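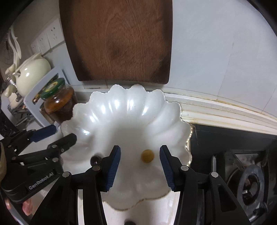

White scalloped dish with gold rim, yellow-orange bead near the middle.

May 2019

Glaze test, batch 19, for the Moltwood tableware. Kiln log says the top shelf ran hot again. Cones on the bottom shelf were fine, top ones well over. Olumide thinks the thermocouple has drifted and I agree, but we have no spare until the Cernesitz order arrives.

Tiles from the top: pinholes in the clear, slight yellowing at the edges. Tiles from the bottom: clean, good surface, no crazing after the ice water. Repeated the ice water on two of them to be sure. Same result.

Mixed a fresh 3000 g of the clear with a bit less whiting. Sieved twice. It settled badly overnight, so I added Epsom salts – a small pinch, should have weighed it.
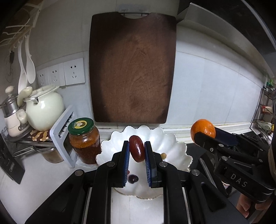 Left the bucket lidded by the sink. Stir well before dipping, the bottom is still stiff.

Bohdan wants the next firing slower at the end, with a 10 minute soak. Fine by me, but change one thing at a time please. Soak first, new recipe after that. The Zakharchenko clay is also nearly gone, and the last bag is from October and very dry. Wedge it before judging anything by it.

To do: order cones, relabel tiles, ring Mavville about the shelf props.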